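Bedroom week, part two

Quick one tonight, it's late and I still have a pile of episodes to sort. Last post was about the kitchen sets at the Gremcombe flat. This one is soft toys. On a bed. Into a basket. Sounds like the easy task and I'd penciled it in for a couple of afternoons. Ha.

Where we are: 3083 episodes in the Kesent set as of this morning, all rooms together. The toy task is 144 of those. Of the 144, 73 passed review. So about half in the bin, the worst ratio we've had since the dishcloths, and the dishcloths were my fault because I wrote the instruction badly.

The task as written: pick up each toy from the bed, place it in the basket, arms back to rest. One toy per grasp. No pushing, no scooping. If a toy rolls, you may chase it once. If it rolls again, end the episode and mark it failed but KEEP the file. I keep having to repeat that last bit. Failed files are useful. Deleted ones aren't.
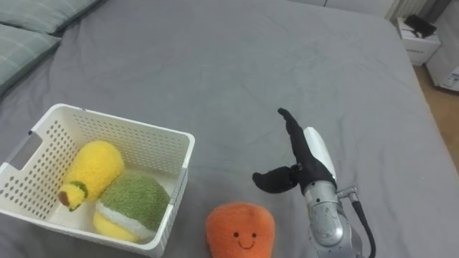

Biggest headache is the sheet. A plush toy weighs nothing, the mattress gives, and if the fingers come in a touch low you pinch fabric along with fluff. Then the whole sheet lifts and everything else on the bed slides over to say hello. In playback it looks like a clean grasp right up until the arm goes up. A model trained on that learns that bedding comes with the toy. Great.

What helped: coming in higher and closing slower. Also stopping for a beat before the lift. The operators hated the beat. It feels like wasted time when you're driving, and you do lose a bit per toy, but the review pass got much faster, you can see the grasp is finished before anything moves.

Second headache, sameness. I pulled up the first batch side by side and the starts were nearly all alike. Toys in a neat group, basket in the same spot, sheet pulled tight. Whoever resets the bed gets good at resetting the bed. So now there's a card deck. Draw one for where the basket goes, draw one for where the toys go, draw one for the sheet (flat, rumpled, leave it). Nine cards for the basket and that seems to be enough. It's dumb and it works. Starts went from boring to properly annoying in a day.

Basket position matters more than I'd thought, by the way. By the pillows you get a long reach and the arm passes over everything. Near the edge you get a short awkward one, with the wrist turned in. Both needed. We had almost none of the first kind before the cards. 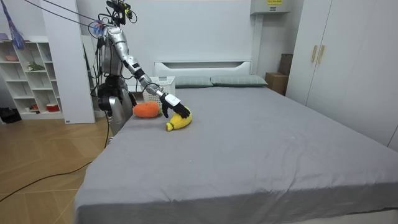 Reaching for the banana, basket up at the pillow end.

Labels. Every episode gets a sentence, typed by a person, no drop-down. We tried the drop-down in August and it was tidy and useless, everything came out as "pick toy". Now I get "put the banana in the basket" and "put the yellow one away" and "tidy the bed", all for more or less the same motion, and thats what I want. People in real houses don't talk in drop-downs. Only rule is that the sentence has to be true of what's on the bed at the start. Caught a few where someone had typed ahead and then swapped the toys. Grr. Fixed by hand.

The Pruvost sync script is still dropping the odd frame when two streams start close together. It's small enough that you wouldn't notice watching, but the timestamps drift and by the end of a long episode the hand is ahead of the video. I've patched it to throw out anything past the limit, so a few of the rejects are down to that and not to the driving. Should of split those out in the count above. Next time.

Things I still want before we strip the bed and move on:

More two-toy starts with the toys touching. The close ones are where it all goes wrong.

More left-hand grasps. Everyone drives with the right if you let them.

Some episodes where the basket already has something in it. Otherwise it will think baskets are always empty.

A darker room. Everything so far is daytime and I'd like evening, with just a lamp.

Clolberg wants the cleaned toy set for their training run and asked if they could have the rejects too, so yay, someone else who reads the failed ones. Sending both once the labels are checked. If you're on their side and reading this: the reject folder has a notes file, please open it first, the codes aren't the same as in the kitchen set. I know. I'll unify them at some point.

Next up is either shoes or the laundry folding, depending on who can get the hallway cleared. Hoping for shoes. Right, back to the sorting.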